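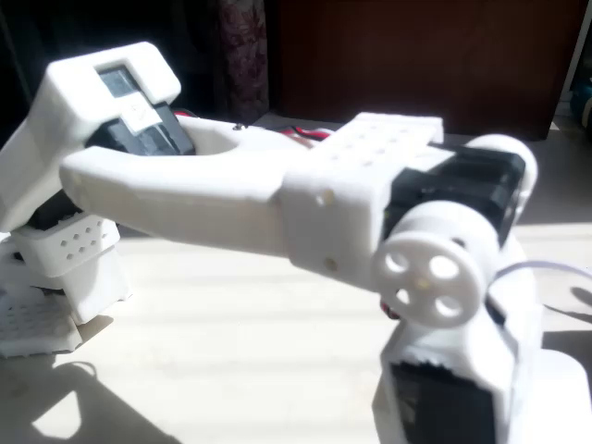 The man from Gindska wanted 205 for the well, and he wanted it before he had found any water.

"Half now," said Nicanor Tovar.

"It doesn't work on halves." He had a forked stick and very clean boots. He had done nineteen wells in Surstead, he said, and not a dry one among them.

Nicanor had a cousin in Surstead. The cousin bought his water off a lorry. He kept this to himself for the moment and poured the man some tea.

They went up the field at noon. The man walked with his eyes shut, which Nicanor thought was a lot to ask of anyone on that slope, and the stick dipped by the fence, and again by the old pear tree.

"There. Thirty feet down."

"And at the fence?"

"Also there. But less sweet."

"You can taste it through the stick?"

The man opened his eyes. "My grandfather had the same gift," he said.

"Mine had it too. He dug 3 holes in this field. You're standing in one of them."

The man looked at his boots. The grass had grown over long ago, but there was a dip in the ground, now that he was told. He moved a little to the left and the stick went down again.

"Thirty-five," he said.

Nicanor went back to the house to see whether there was more tea.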